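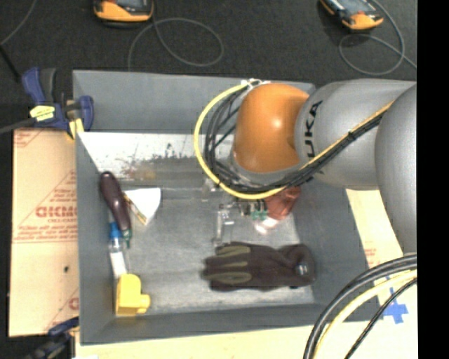
*KUKA arm over a big gray bin of small objects.*

# I skied the Kesach 30 and I want to do it again tomorrow

2023-02-07

My legs are finally good enough for stairs, so it's time to write this up! For anyone new, the Kesach is a classic-style cross-country ski race, 30 kilometers, one long loop out through the pines and back along the river. I signed up last spring in a fit of optimism and then spent most of the fall on roller skis, getting barked at by every dog in the neighborhood.

We drove up the night before, me and Delali Antwi and a truly silly amount of pasta salad. The motel had a waxing bench in the hallway (a waxing bench! next to the ice machine!) and there was a line for it until late. I ended up behind Godelieve Visser, who has done this race more times than I've been on skis. She looked at the three kick waxes I'd laid out and put two of them back in my bag without a word. I went with what was left and had great grip for most of the day, so thank you, Godelieve.

The start is in waves, and I was in wave 2, in with the people who have finished a long race before but not fast. My only long race was the Narkano half two winters ago, and I'm amazed they counted it. There were 400 of us on the list and it felt like every one of them wanted the left-hand track. I got my pole stepped on right out of the gate. The guy apologized for so long that we skied the first kilometer together.

Then the field thins out at the lake and oh, it is lovely. Firm tracks, no wind, that squeaky sound under the poles. I had promised myself I'd go easy to the first aid station and I absolutely did not. Double poling across the flat with a pack of strangers is just too much fun.

I paid for it on Drallar Hill. It's a steady climb, not steep enough to herringbone and not gentle enough to stride if your arms are already cooked. I did a sort of shuffle. Kekeli Boateng came past me near the top, striding like it was nothing, and yelled something cheerful that I couldn't make out. I've asked him since and he doesn't remember either.

The downhill after it has one sharp right turn with hay bales on the outside. I step-turned it! Badly, with a lot of arm waving, but I stayed up. All those evenings in January practicing on the sledding hill behind the school were worth it for that one corner.

Aid station notes, for people planning to go next year:

- First one has warm blueberry drink and orange slices. Take both.
- Second one has broth. It is very salty and it was the best thing I've ever tasted.
- Third one ran out of cookies before I got there. Bring a gel for the river stretch.

The river stretch is where I got slow. My wax was gone by then and I was mostly poling, with a few kicks that went nowhere. Ewurabena Amissah was out there on the bank with a cowbell. She'd finished already, changed into dry clothes and walked back out to ring people home, which made me tear up a bit. I sprinted the last straight against a man in a green hat and lost by a boot.

I finished 275th. I've told everybody, including the dentist. My goal was to get in before they pulled up the course flags and I beat that with plenty to spare, even with a long stop to fix a binding full of ice.

A few gear things since people always ask. The borrowed skis were a touch stiff for me and I'd like a softer pair. Thin gloves were right. I wore too many layers up top and had a jacket tied around my waist from the lake onward.

Octavio Ríos is already organizing a carpool for the Kaczorowski relay in March. It's four skiers a team and we have three, so if you can stay upright and you like soup, leave a comment below. I'd like to take the second leg, the one with all the little hills, but I'll ski whichever one they give me.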